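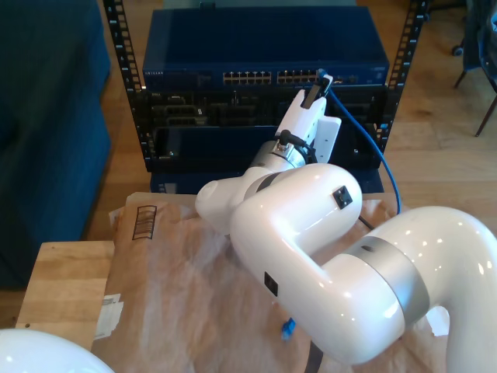

Venter open-frame desktop rack, with the Brallero patch lead bundle

Reviewed by Lieselotte Kuhlmann

I'll admit I didn't want to like this. Small open racks have become the thing to own if you have more than one box with a network port, and most of the people buying them could manage perfectly well with a shelf. The Venter is two upright rails, a base, a bag of cage nuts and a leaflet that shows you the finished article and leaves the rest to your imagination.

The shop page says it goes together in minutes. Mine took the better part of an August evening, most of it spent on cage nuts. If you've never fitted one, you squeeze a springy little square into a square hole until it either clicks or flies under the sofa. A cheap fitting tool in the bag would have made a big difference, and at this price I don't think it's much to ask.

Once up, it's solid enough. I had a switch at the top and a server chassis under it, and the rails stayed straight. The base could be heavier. With everything mounted high it rocks a bit when you push a plug in, and I ended up moving the heaviest item down, as the leaflet might have suggested.

The rails have numbers printed beside the holes. They are small, and they vanish in poor light, but I used them constantly and would miss them.

Now the leads. The Brallero bundle is sold as 'tangle-free', a claim I have never seen any cable live up to. They arrived in a bag inside a box padded with far too much brown paper, so I flattened a sheet of that over the table and sorted the leads on it.
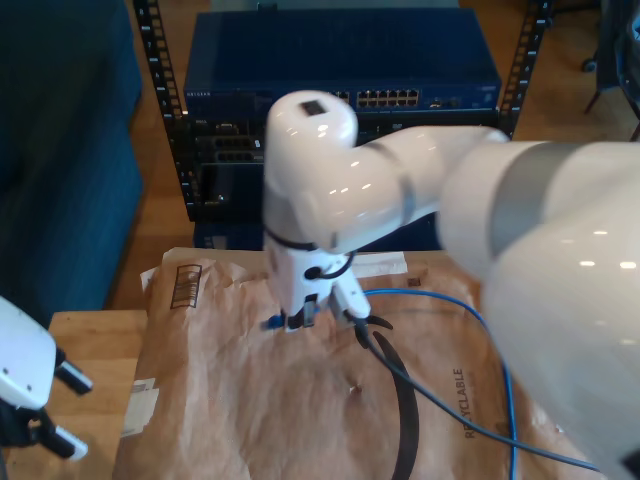 Tangle-free they are not. They hold the curve they were packed in, and the longer ones want to spring back into a coil the moment you let go. Leaving them laid out overnight helped a little. Sipho Van der Merwe, who fits this sort of thing for a living, told me to hang them over a door instead, and that helped rather more.

The plugs are better. They go in with a firm click and I haven't had one work loose. What I would complain about is the choice of lengths. You get two short ones, two that are far too long for a rack this size, and nothing sensible in between. The long ones end up in a loop at the side, which rather spoils the tidy look you paid for.

Getting at the ports is where an open frame earns its money. I can reach in from either side and follow a lead with my finger from one end to the other. In my old cupboard I did that by tugging and hoping. The price is dust, and a fair amount of fan noise that a closed cabinet would have softened – worth thinking about if yours will live in the room where you sleep. 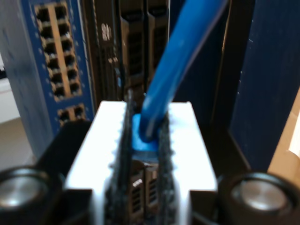

Can you fit the leads before the switch goes in the rack?

You can, but I'd leave it until afterwards. With leads already attached the switch is awkward to hold level while you line up the screws, and one of mine got pinched behind the rail.

So, is it worth having? The rack, just about, if you swap equipment often. If yours will sit untouched for years, buy a shelf. The leads I would skip, and order single ones in the lengths you need after measuring with a bit of string. I've kept the short pair and put the long ones in a drawer.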